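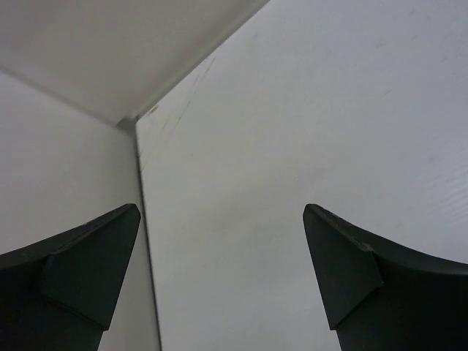
A family Bible wants a cool, dry, dull place to live, and most of us give it the attic. Mine spent years up there under the Christmas lights, which is closer to the Nativity than to anything Leviticus had in mind. Before you put an old Bible away in a cupboard or cabinet, go over the inside, and pay most attention to the corners. Wherever three pale panels come together there's a small dark spot like this one at the junction, and a quick swipe across the big flat part will sail right past it. Use a dry, soft brush there, then a barely damp cloth, and leave the door open overnight.

Lay it flat. A big pulpit-sized Bible standing on end is slowly pulling itself out of its own cover. Mine has 1348 pages, not counting the births and deaths, and they all lean the same way. Small ones can stand, provided they have neighbors their own height.

Get the stuff out of it. Sixty-six books are plenty for one binding without adding funeral cards, palm crosses, a pressed corsage and the warranty for a toaster. Paper clips rust and newspaper clippings turn the opposite page brown. I took 28 items out of mine, and it closed for the first time since I inherited it. Put them in an envelope, write on the envelope where each came from, and keep it beside the Bible.

No tape. I know the page in Isaiah is hanging by a thread. Tape goes yellow, then sticky, then it takes Isaiah with it. Tuck the loose page back where it belongs and tie the whole book shut with flat cotton ribbon, bow on the long edge so it doesn't dent the cover.

Leather covers: dust them. Stop there. The shoe polish idea goes around every December along with the one about furniture oil, and both come off on the hands of whoever is reading Luke 2 to the children.

Musty smell. Stand the book, slightly fanned, in a large lidded box with an open dish of baking soda. The dish must not touch the book. Give it a week, then sniff. Repeat if it still smells like Jonah's accommodations.

Candle wax on a cover or a page: let it harden completely and lift what comes easily with a fingernail. No iron, no brown paper. That trick is for tablecloths. If a spot of wax stays behind on Ecclesiastes, it's in good company.

Everyday copies are another matter. Highlight them, drop them, leave them in the car. I buy mine used, and a zip-up cover from Wuto has so far kept coffee out of the Epistles, although the zipper sticks at the corner by the ribbon. Rub a plain white candle stub along the teeth.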